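The Lindix club, two terms on

I was asked to write something for the newsletter about the robotics club, and I said I would as long as I could say what I thought. Nobody objected, so what follows is one parent's opinion, from a parent who has sat at the back of the room at Plevcombe for most of the meetings and has eaten more than a fair share of the biscuits.

For anyone who has missed it, Lindix is the after-school club for years nine to eleven. It started with wheeled buggies following a strip of tape across the hall floor, and I liked the buggies. They fell off things. You could hear when a motor was struggling, and a child with a screwdriver could do something about it. Since June the club has moved over to simulation, which means that the robot, the kitchen it works in and everything on the worktop exist on a screen. The software is called Filladia. The task the club has set itself is tidying up: the arm has to find an object on the worktop, get its fingers on either side of it, lift it and put it somewhere sensible.

I had my doubts about this and I still have most of them. A simulated bottle doesn't roll under the radiator. If the arm sweeps the whole lot on to the floor, somebody presses a key and it all comes back. I asked what exactly they were learning about robots if there was no robot, and got a fairly long answer from Khải Ninh, who runs the club and has heard the question before. His case is that a real arm of this sort costs more than the school minibus, that one arm would mean one pupil working and the rest watching, and that the sums are the same either way. The first two I'll give him. On the third I'd like to see some proof.

The club's views of the kitchen, all from the tidying task:

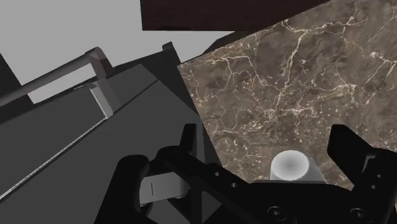
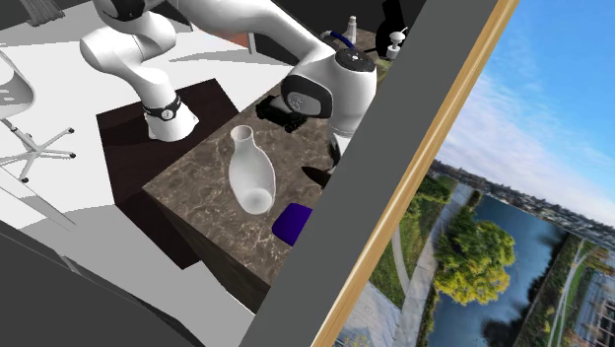
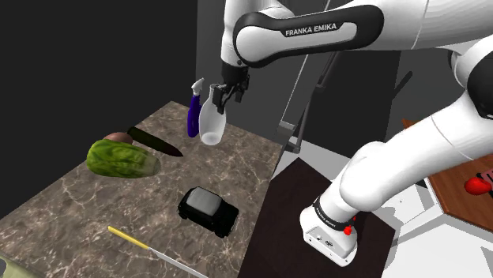

The pupils work in pairs. One writes the instructions for where the arm should go, the other watches the run and keeps the log, and they are meant to swap over at half time. In practice the better typist tends to stay on the keyboard and I have mentioned this more than once. To be fair to Khải, he now has a kitchen timer on the desk, and when it rings people do move, though not quickly.

The log is where my patience gets tested. At the last meeting before the break we were shown a slide saying the club had completed 3,073 attempts. There was a round of applause. I put my hand up and asked how many of those had ended with the object picked up, and there was some shuffling of paper. The log, as it was then set up, recorded that an attempt had finished. It didn't record how. An arm that closed its fingers on thin air and went home counted the same as one that did the job. So for two terms we had been collecting a very large number that told us the computers were switched on.

I'm not having a go at the children over this. They were asked for attempts and they supplied attempts. But it is the sort of thing I would have hoped an adult might catch, and I include myself, having sat there all that time with my tea.

What happened next did impress me a little. One of the year tens, without being told to, added a column for the result and went back through as many of the saved runs as she could open. She then asked the others what they thought should count. Is it a success if the object is lifted and dropped again? What if it's the right object but it knocks its neighbour over on the way up? They argued about that for most of a meeting and no code got written at all. I thought it was the best hour the club has had. They settled on a rule that the object must be held clear of the worktop and set down the right way up, and anything less is a fail. A good many of the runs people had been proud of became fails on the spot, and there was a certain amount of sulking.

Then there's the matter of the competition. The club wants to enter the Esteban Cup, which is run for schools and has a simulated round followed by one on real machines. The entry form asks for a team of 6 and 2 adults. I've read the rules and the simulated round is marked on how often the arm does what it was told, with the objects moved about between goes. Moving the objects about is exactly what our lot haven't practised. Most pairs have been running the same layout over and over until it worked, then leaving it alone. Change the layout and I would expect a good deal of it to fall apart. I've said so, and was told it was "on the list". I have asked to see the list.

My other worry is the real round. None of our pupils has stood next to an arm like that. Things bend, cables get in the way, the light comes in through a window at four o'clock and the camera can't cope. I gather the better simulators try to allow for some of this and perhaps Filladia does too, but I'd feel happier if the buggies came back out of the cupboard for part of each term. They are still in there, behind the badminton nets - I checked.

The club meets again from August 25, 2026, in the same room, and new members are welcome whether or not they've done any programming. Bring a notebook. If you're a parent and would like to be one of the two adults for the Esteban trip, speak to Khải and not to me. I've already said I'll go, mainly so that somebody asks about the log.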